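Teaching a Two-Armed Robot to Open a Fridge (and What I Learned About My Own Wrists)
Final project report, Robot Learning Lab, Hollport

Why I picked doors

When the project list came out in January, most of it was tabletop stuff. Pick up a block, stack a cup, sort some spoons. I wanted something bigger, so I asked for a kitchen task, and I got one: drive a simulated two-armed robot by remote control, open the fridge door, record it, do it again a whole lot of times, and then train a policy on the recordings. I said yes very fast. I had no idea how much of my spring was going to be spent thinking about door handles.

The lab calls our simulator setup Edico, and I'll do the same in this report. Edico is really three pieces glued together: the kitchen, the robot, and the software that turns my hand motions into arm motions. I didn't build any of those. My part was the demonstrations, the cleanup of the recordings, the training runs and the testing at the end, plus one small fix to the control mapping that I'm pretty proud of and will get to below.

How the remote control works

I hold one controller in each hand. Squeeze the trigger and the gripper on that side closes. Hold down the grip button and the arm follows my hand; let go and the arm stays put, so I can move my hand back to somewhere comfortable and grab on again. People in the lab call that clutching, and I did a LOT of it in the first week, mostly because I kept running out of arm. My arm, I mean. The robot's reach is longer than mine, and a fridge door swings through a wide arc, so if you start the pull with your elbow already bent you end up with your hand jammed against your own ribs and the door half open.

The thing that took me longest was learning to look for the handle from the robot's point of view. In the camera feed I worked from, the kitchen leans over hard to one side, and "up" on the screen isn't up in the room. For the first couple of sessions I'd push my hand up and watch the gripper slide off diagonally, and I'd overcorrect, and then I'd bump the door. After a while my brain just sort of rotated the whole thing for me and I stopped noticing. 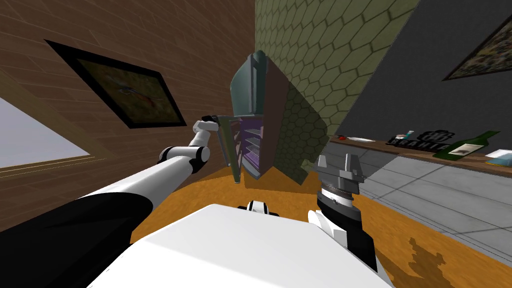 Once I had that sorted out, the pulling part got a lot more fun. The trick is to let the gripper turn as the door turns. A door handle travels along a circle, so the direction you need to pull keeps changing, and if you pull in a straight line you're fighting the hinge the entire way. In real life your wrist takes care of this and you never think about it. With a controller I had to do it on purpose – start the pull straight back, then bring the hand out to the side while rolling the wrist a bit. I practiced the motion on my actual fridge at home with nothing in my hand, which my roommates enjoyed.

Recording the demonstrations

I recorded 344 demonstrations in total. Each one starts with the door shut and the robot parked a short distance away, and ends when the door is open far enough and I press the button to save it. The start position gets shuffled a little every time so the policy can't just memorize one path.

A session was usually 50 attempts, and I learned not to go past that. My last few in any long session were always sloppy! You can even see it in the data: the paths get wobblier, there are more pauses, and I start clutching in the middle of a pull, which leaves a weird little stall in the recording. I ended up doing my sessions before 11 in the morning with a snack break halfway through, and that helped more than any of the software settings I messed with.

I kept a notes file next to me the whole time (just a text file, nothing fancy) where I typed one line for every attempt that felt off. Things like "slipped near the end," "came in too low," "second arm drifted." That file turned out to be super useful in the cleanup stage, and if you're doing this project next year please start one on the very first day. I started mine on day three and had to go back and rewatch everything from before that.

The control mapping fix

The original mapping sent every tiny tremor in my hand straight to the gripper. That's fine out in open space and terrible when you're trying to line up fingers with a thin vertical handle. I wrote a small filter, which I named Gallalus for reasons that made sense late at night, that smooths the motion more when the hand is moving slowly and leaves it alone when the hand is moving fast. So big swings still feel quick and the close-up work feels steady.

It took two tries to get right. The first version smoothed too much and the arm felt like it was moving through syrup. I'd stop my hand and the gripper would keep creeping forward into the door. The second version cuts the smoothing off as soon as the trigger is squeezed, and that's the one I used for all the recordings in the final set.

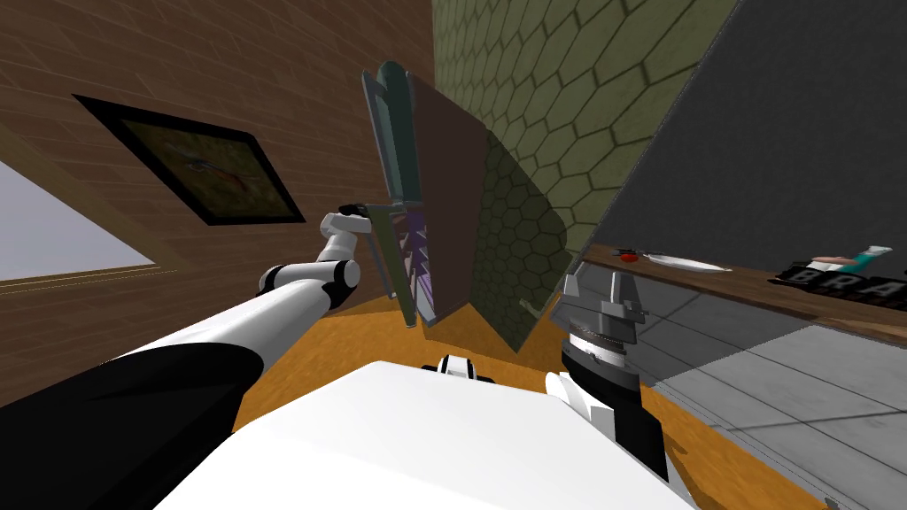
Why not just write a script that opens the door?

You could, and for one door in one spot a script would probably be quicker to make. The point of the project was to find out how well the robot does when it learns from a person's examples, with the start position changing each time, and a script only covers the cases its writer thought of.

There's also the matter of recovery. When I missed the handle, I'd back up, shift over, and go in again, and I left some of those in the training set on purpose. I wanted the policy to see what it looks like to be in a slightly wrong place and get out of it. My advisor was doubtful about this and thought it might teach the robot to miss. We agreed to train it both ways and compare.

Cleaning up and training

I threw out 13 recordings. Most of those were ones where I'd hit save too early, and a couple had the idle arm wandering around because I'd bumped the other controller with my knee. Everything else stayed, including some pretty ugly ones.

For training I used the lab's standard imitation learning code, which is called Pawlak and has good documentation (thank you to whoever wrote it). The input is the camera view plus the joint positions, and the output is the next short chunk of arm motion. I changed very little. I did make the chunks shorter than the default, and that helped near the handle, where the policy needs to check the camera more often. Out in the open it made the motion a tiny bit jerky. I decided I could live with that.

The part that took up most of my attention was the approach, meaning everything that comes before the fingers close. Getting close to the handle is easy. Getting close with the fingers pointing the right way, so they can go on either side of it, is where both I and the policy had the most trouble.

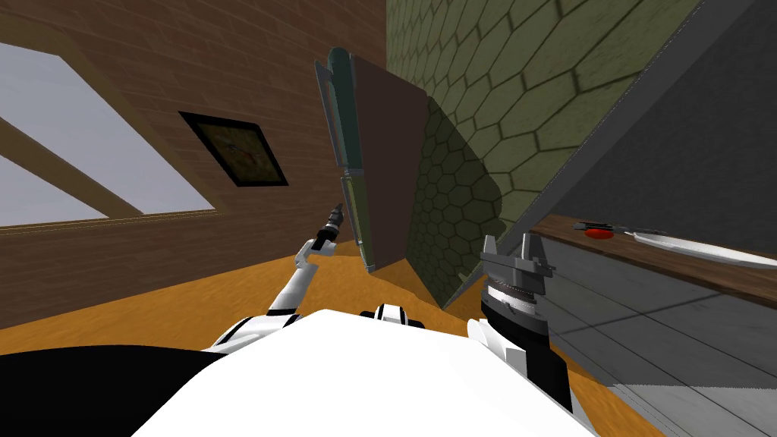 Figure 3. Left gripper pointing toward the lower end of the strip along the panel's edge; right gripper upright in front of the cabinet front.

How it did

The version trained with my recovery moves was the better of the two, which made me very happy. The difference showed up mainly in the starts where the robot was parked farther off to the side. The clean-only version would come in crooked, close on nothing, and then just sort of pull air with total confidence. The other one would also come in crooked sometimes, but it was much more likely to back off and try again.

It's still not great at knowing when it's done. I had a habit of holding the door for a moment before I saved, and the policy picked that up and stretched it out, so it'll stand there holding the handle for ages. I should have been stricter with myself about ending each recording the same way.

What I'd change

I'd use the second arm. In my demonstrations it mostly stays out of the way, and it seems like a waste when a person would naturally open the fridge with one hand and reach in with the other. I tried a few attempts at doing both and found it really hard to pay attention to two grippers at once, so I'd want to practice that for a good while before recording anything.

I'd also get a second person to record demonstrations. Everything the policy knows about doors it learned from me, bad habits included, and I'd like to know how much of its style is the task and how much is just my wrist.

The recordings, the notes file and the filter code are all in the shared project folder. The settings I trained with are in there too, under the spring folder, and the README says which run is which.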